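Kitchen Tips: Getting Along With Your Dish Rack

Posted 2/17/21

I have owned a dishwasher for years and I still wash half of everything by hand. If you are the same, the rack is the hardest working thing in your kitchen and probably the grimiest. A few habits that have helped in mine.

1. Give it a corner and leave it there

A rack in the middle of the work surface eats the whole surface. Push it to one end, near enough to the sink that you aren't dripping across the floor, and keep the rest clear for chopping, mail and whatever else your family believes a counter is for.

Black plastic with upright slots is my pick these days. My old chrome one from Kalis rusted at every joint and left orange freckles on the plates. Plastic doesn't rust, though black will show you every bit of lime scale you own. 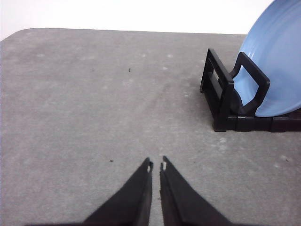

2. Load it from the back

Big plates go in the far slots, small ones in front. Do it the other way and you'll be reaching over wet saucers with a dinner plate in each hand - I have the chipped saucers to prove it. Bowls lean forward, never flat, or they hold a spoonful of water until you put them away in the dark.

3. Wash the thing that holds the washing

Once a week, 30 minutes in warm water with a cup of white vinegar. An old toothbrush gets into the bottoms of the slots, where the slime lives. Rinse well. If you skip a week, fine. If you skip until June, wear gloves.

4. Wipe underneath

Gray mottled counters are wonderful at hiding dirt, so lift the rack and feel with your palm. Gritty means wipe. A damp cloth and a drop of dish soap will do it. I tried the Urio stone spray and could not tell the difference, except that the kitchen smelled like a dentist.

5. Empty it at night

A full rack in the morning means the next load goes on top, and then you are playing a stacking game with glassware. Two minutes before bed. I manage it most nights.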